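# Hotte à recyclage : le filtre à charbon, arnaque ou pas ?

**Vimala Palaniappan** – 15 décembre 2022

Bonjour à tous. J'emménage dans une petite cuisine de 5 m² avec une hotte Monon déjà en place, sans évacuation extérieure. Si je comprends bien le principe, elle aspire la fumée, réfléchit un peu et me la rend.

La notice parle d'un filtre à charbon à changer régulièrement, sans préciser ce que « régulièrement » veut dire pour un fabricant qui vend des filtres. Celui de la marque coûte 56 euros. Je cuisine presque tous les soirs au gaz, souvent au wok, avec des graines de moutarde qui sautent et du piment qui fait tousser jusqu'au palier.
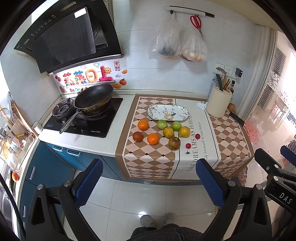
Le syndic refuse tout percement de façade, j'ai déjà posé la question et reçu une réponse de deux pages. Donc : est-ce que le charbon sert à quelque chose, est-ce qu'il se lave, et est-ce que les filtres compatibles valent le coup ? Le modèle est le 421, si quelqu'un connaît.

**Iestyn Ellis**

J'ai vécu sept ans avec une hotte de ce genre, je compatis.

Il y a deux filtres à ne pas confondre. Le filtre métallique retient la graisse. Il passe au lave-vaisselle ou dans l'évier avec de l'eau très chaude et du liquide vaisselle, une fois par mois à votre rythme. Attendez-vous à ce que l'aluminium ternisse : c'est laid, sans conséquence, et vous ne le regarderez jamais que couché par terre.

Le filtre à charbon s'occupe des odeurs, avec une bonne volonté variable. Le charbon classique ne se lave pas. Des gens vous diront que si ; ces gens ont une cuisine qui sent la friture. Comptez trois ou quatre mois avec du wok quotidien. Il existe des versions régénérables qui se lavent puis sèchent au four, mais vérifiez la notice du filtre lui-même avant d'y mettre quoi que ce soit.
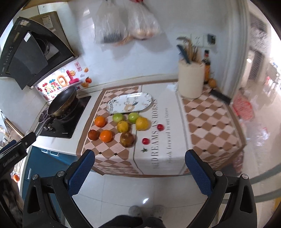

Pour les compatibles, j'ai pris des Zikden à 12 euros et je n'ai pas vu de différence avec l'original. Mesurez le diamètre et regardez le système de fixation, quart de tour ou clips, avant de commander. J'ai chez moi deux Pukunus neufs qui ne vont sur rien.

Allumez aussi la hotte cinq minutes avant de cuire et laissez-la tourner dix minutes après. Et entrouvrez une fenêtre, parce qu'une hotte à recyclage ne retire ni la vapeur d'eau ni les gaz de combustion. Le charbon n'y changera rien, même à 56 euros.

**Nicholas_cuisine**

Moi j'ai enlevé le filtre charbon et ça aspire beaucoup mieux.

**Vimala Palaniappan**

Merci Iestyn, c'est très clair. Fixation quart de tour, je viens de démonter, et le filtre en place a manifestement connu plusieurs locataires. Je commande un compatible.

Nicholas, je veux bien croire que ça aspire mieux. Et l'odeur, elle va où ?

**Nicholas_cuisine**

Dans le salon.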